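音を消すところから始まった17曲 Tulisの新作『Udolel』をめぐって

マルヤマ・レンジの電話は、いつも音楽の話から入る。挨拶はあとだ。今回も、こちらが名乗る前に「4曲目のベース、聴きました?」と来た。聴いた。もう何度も聴いた。エレクトロニック・デュオTulisの2枚目のアルバム『Udolel』は、配信で先に届いた3曲だけでもずいぶん騒がせてくれたが、通して聴くとまるで別の顔をしている。全17曲。短いものは1分にも満たない。それが途切れずにつながって、終わるころには最初の曲をもう一度かけたくなる。

Tulisは、シンセサイザーとプログラミングのマルヤマと、声とドラムマシンを受け持つレセゴ・マトララの二人組だ。前作はクラブ寄りのまっすぐな作品で、四つ打ちの上をマトララの低い声がすべっていくのが気持ちよかった。今度はその四つ打ちがほとんど出てこない。

「キックを全部ミュートしたのはレセゴなんです」とマルヤマは笑う。「スタジオに行ったら、もう消してあった。こっちは一晩かけて作った音ですよ。で、再生してみたら、そっちのほうがずっと踊れる。悔しかったなあ」

マトララの言い分はこうだ。「キックがあると、みんなそこで安心しちゃうでしょう。私は安心してほしくなかったの。身体が次の拍を探しにいく、あの感じが欲しくて。ライブで一回、機材のトラブルでキックだけ落ちたことがあって、そのときフロアがすごくよかったんです。あれをもう一度、今度はわざとやりたかった」

録音は友人のリーヴェン・ブラウワーのスタジオで行われた。ブラウワーはミックスも担当していて、二人が言うには「三人目のメンバーみたいなもの」らしい。デモの段階では、断片も含めて605個のファイルがあったという。よく17曲まで減らせたものだと思う。

「減らしたのはリーヴェンです」とマトララ。「私たちは一つも捨てられなかった。彼は黙って聴いて、フォルダを移していくんです。理由は言わない。最初は腹が立ったけど、三日目くらいからは、彼の手がどっちに動くかを当てるゲームになってました」

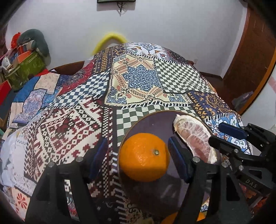
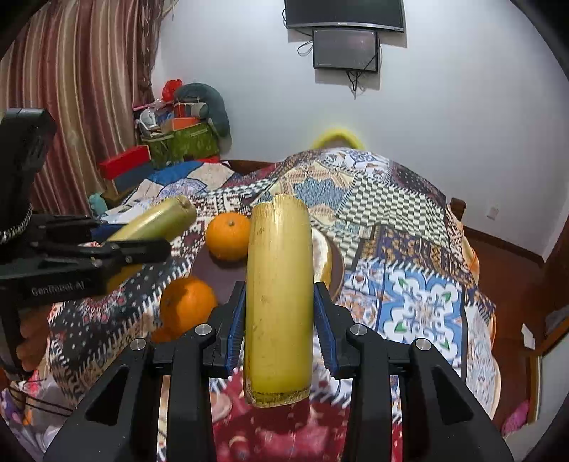

Jikorier 編集部 音楽班

アルバムの真ん中に置かれた「Hollmann」は、今作でいちばん長く、いちばん変な曲だ。古いオルガンのような持続音の上で、マトララがささやきとも歌ともつかない声を重ねていく。途中で音程がゆっくり、ほんとうにゆっくり下がっていき、気づいたときには冒頭とまるで違う場所に立たされている。初めて聴いたとき、私は電車を一駅乗り過ごした。

曲名は、マルヤマが学生時代に住んでいたアパートの名前から来ている。

「壁が薄くて、隣の人が毎晩同じ曲を練習してたんです。チェロだったと思う。上手くならないんですよ、全然。でもあるとき、その音程のずれ方がものすごくきれいに聞こえて。あの下がっていくところは、そのときの記憶だけで作りました。楽譜にはできないから、ピッチを手で回して、録って、また回して。最後のテイクは二人ともほとんど寝てましたね」

「私は起きてた」とマトララがすかさず言う。「寝てたのはあなただけ」

こういうやりとりが、そのまま曲になっているようなところがある。たとえば9曲目では、マルヤマが打ち込んだ硬いシーケンスを、マトララの手打ちのハンドクラップがずっと追いかけ、ときどき追い越す。きっちり合わせれば簡単なのに、合わせない。その数ミリのずれがたまらなく楽しくて、イヤホンで聴くと左右でけんかしているみたいに聞こえる。できれば大きめの音で試してほしい。

リミックスの話も聞いた。ドイツのプロデューサー、スヴェニャ・クールマンが「Hollmann」を、バスティアン・プファイファーが先行曲の一つを手がけた2曲入りの12インチが、7月に出る。クールマン版は、あの長い下降をまるごと逆さにして、上がっていく曲に作り替えてしまった。

「届いたとき、二人で大声を出しました」とマルヤマ。「その手があったか、と。しかも彼女は、うちらが消したキックを戻してるんですよ。どこから見つけてきたのか、消したはずの音色にそっくりで。レセゴがどんな顔をするか心配で横を見たら、踊ってました」

「だっていいんだもの」とマトララ。「私が嫌いなのはキックじゃなくて、当たり前みたいに鳴ってるキックのほう。スヴェニャのは全然当たり前じゃない。入ってくるまで5分も待たせるのよ」

プファイファー版はもっと素っ気ない。声を一語だけ残し、あとはスネアと残響だけで押し切る。私はこちらも大好きで、夜中に洗い物をしながら繰り返しかけている。

秋からのツアーでは、アルバムを頭から順番に、切れ目なく演奏するつもりだという。前作のツアーは小さなクラブが中心だったが、最終日は3,000人の入る会場が決まっている。緊張は、と聞くと、マルヤマは少し黙った。

「広い場所だと、低音が遅れて届くんですよ。だから曲のテンポを会場ごとに変えようと思っていて。いまリーヴェンと計算してるんですけど、これが面白くてやめられない。たぶん本番までに、アルバムとは別物になります」

前の曲はやるんですか、という質問にはマトララが答えた。「アンコールでやります。四つ打ちで。キックも入れて、思いきり」

その場に居合わせたい、と心から思った。彼女の声のあとに、電話の向こうで誰かが鍵盤をひとつ鳴らした。マルヤマはもう作業に戻っていたらしい。新しい曲ですかと聞くと、「まだ言えない」と二人が同時に答えた。

Tulis『Udolel』は配信中。12インチの予約方法は、決まりしだいこのページに追記します。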